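Talks > Workshop day > Speaker notes > Keeping a pair of grippers healthy

Opening

Hello, I'm Lieven Meijer, and I look after the hand-held grippers on the Pinura bench. I love this job! Eleven minutes, so I'll go straight to the bench and leave the software to the next speaker.

Slide 1 -- The bench

Foam board on the table, one oval tray, two grippers, one in each hand. Say why foam: it's kind to the fingers when you come down too hard, and everyone does. Point out the small lights on the right-hand fingertips. Then the cable trailing from that gripper -- pause on it, half my repairs start with a cable that got tugged.
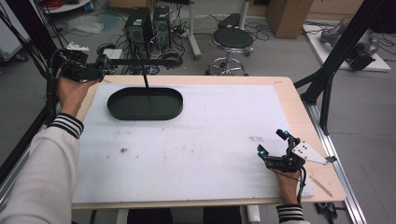
Slide 2 -- Finger pads

My favourite part. Pads get a look every 16 sessions, and the count goes on the Koster sheet. Run a thumb across the face, feel for a bald patch or a lifting corner. Swap both pads together, never one, or the grip pulls to one side (pass the old pair round the room here).

Tell the 3941 story: ticket 3941, dropped parts all through April, and the cure was a new pair of pads and one small screw. Wonderful!

Then grit. Look at the specks on the foam near the bottom of the slide. Brush the board down before the pads pick that up, and check the table from the gripper's own view as well as from standing height.

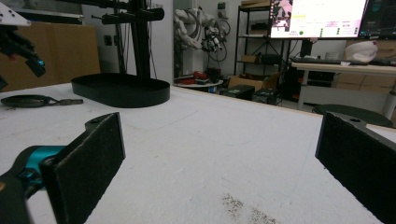 Slide 3 -- Questions

Likely one: how long does a pad last? Our best pair did 2000 picks. Spares list is by the door, please take one.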